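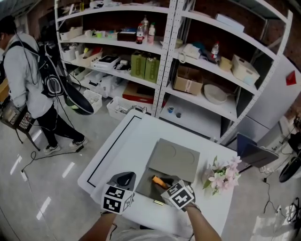 Draft guidance on hand-held demonstration data, and why I'm not signing up yet

The Sutlow working group has put out its second draft of good practice for recording manipulation tasks with hand-held grippers. Comments close on 8th July. I've read it through twice, and my advice to members is to comment loudly and adopt slowly.

The draft wants every site that records demonstrations to keep a task sheet, a gripper check log and a record of what was on and near the table at the time. Fine so far. Anyone who has inherited a pile of recordings with no notes knows what it costs to work out afterward which marker cube was on which hand.

My trouble starts with the number. A task counts as "adequately demonstrated" once a site has 100 accepted recordings of it, or 500 if the object is soft or has a moving part. I looked for the reasoning and found a single line saying the thresholds "reflect common experience." Whose? Opening a box with a stiff hinge and opening a box with a lid that lifts straight off are different jobs, and the draft puts them in the same row of the same table. A lab could record 500 near-identical lid openings from one spot on one table and pass. Another could record 80 with the box turned every which way and fail. I know which set I'd want to train on.

Then there's the clause on backgrounds. Sites must keep the recording area "free of items unrelated to the task" for 4 meters on every side of the table. I'd like to see the building where that happens. Most of us work next to our own shelving, and people have to walk past to get to the door. If the aim is a policy that copes with a real room, a bare one is a strange place to begin. If the aim is the privacy of whoever walks by, the draft should say so and give us a rule about people. Bottles and storage bins don't need to consent to anything.

Marker care gets two sentences. It deserves a page. A scuffed cube or a lifted corner on a printed tag can spoil an afternoon of pose tracking, and the people holding the grippers are usually the last to hear. The draft asks for a check "at suitable intervals." Zurnstead asked for a check at the start of each session and after any drop, which seems to me the least you could ask, and that wording was left out. Brarnus wanted the interval left to the site, and that's what we got.

The section on the person doing the demonstrating is better than I expected. It sets a rest break after every 2 hours of recording, says the gripper weight must be written down, and lets a demonstrator reject their own take without giving a reason. Keep all of that. I'd only add that breaks should be paid, as the draft is silent on it.

Forsberg has already announced it will label its datasets as following the guidance. Following which draft, and checked by whom? There's no audit in the text and no way to complain. Until there is, the label means a company has read a PDF.

Send comments through the members' page, with the clause number at the top. The final text is due in December.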